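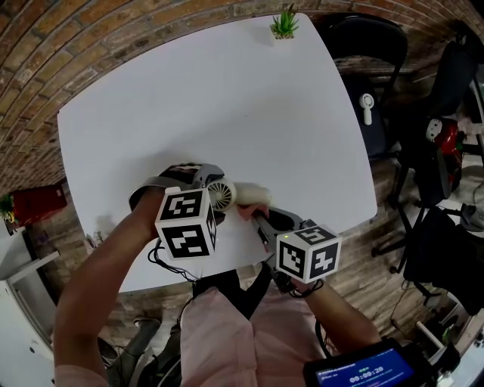 Trellthorpe Table, Model 418
Meeting and work table, matte white top, rounded corners

Availability: made to order
Lead time: 30 working days
Supplied: flat, base and top in separate cartons
Assembly: two people

Overview

The Trellthorpe 418 is a large freestanding table for meeting rooms, studios and shared work areas. The top is matte white with gently rounded corners. It is sold as a single piece and does not extend or fold. The same top is used for the seated-height and standing-height versions, so a table can be converted later by ordering the other leg set.

The matte finish is intended for rooms with strong overhead light or large windows. It scatters reflections from ceiling fixtures and is easier to work at for long periods than the gloss top it replaced. White shows dust less than our charcoal finish but shows ink and coffee sooner. Customers who expect heavy pen use should look at the pale gray option.

Placement

The table can stand in open floor or with one long side close to a wall. For wall placement against exposed brick, leave a gap. Brick faces are uneven, and the edge of the top will mark if it is pushed hard against a raised brick or a ridge of mortar. A set of clear edge bumpers is included in the hardware bag. Fit them to the underside lip on the wall side before the table is moved into position.

Allow enough clearance on the open side for a chair to be pushed back and for a person to pass behind it. Local fire codes may require more.

Do not place the table directly over a floor heating vent. Warm air rising against one part of the underside can cause the top to bow over time, and this is not covered by the warranty.

Items on the surface

Small potted plants can stand directly on the top if the pot is glazed or has a closed base. Square pots with flat bottoms, like those commonly used for succulents, are stable and leave no ring when dry. Unglazed clay should have a saucer or felt pad. Empty any water that collects under a pot the same day.

Handheld fans, chargers, lamps and similar small appliances can be used and laid down on the top without a mat. Check first for exposed screws or rough molding seams on the side that touches the surface. Round handles will roll if the table is not level; see Leveling below. Rubber feet on some older appliances contain a plasticizer that can yellow a white finish after long contact. If in doubt, use a mat.

Leveling

Each leg has a threaded foot with 7 mm of adjustment.

Set the table in its final position.
Place a level along the long side, then the short side.
Turn each foot by hand until the level reads true in both directions.
Press down on each corner in turn. If the table rocks, lower the foot diagonally opposite the corner that drops.
Tighten the lock nuts with the wrench supplied.

Repeat after the first month of use. Carpet compresses and the feet will need a second adjustment - hard floors usually do not.

Cleaning

Wipe with a soft damp cloth and dry straight away. For grease, add a drop of dish soap. For ballpoint ink, use isopropyl alcohol on a cotton pad and work from the outside of the mark inward. Do not use scouring powder, melamine sponges or acetone. All three polish the matte finish and leave a shiny patch that cannot be reversed.

Finishes

White, matte (standard)
Pale gray, matte
Charcoal, matte

Samples can be requested from the order page. Allow for slight variation between batches if you plan to place two tables end to end, and order both at the same time.

Compatible accessories

Warnero cable tray, clips to the underside, no drilling
Warnero privacy panel, short side only
Seok caster set, locking, seated-height version only
Unano desk lamp clamp, with the wide jaw pad fitted

The Unano clamp must not be used without its pad. The bare jaw is narrower than the radius at the corners and will dent the edge.

Spare parts

Leveling foot with lock nut, part 107-A
Edge bumpers, clear, part 107-B
Hardware bag, complete, part 107-C

Quote the model number and finish when ordering parts. The label is on the underside of the top, next to the center rail.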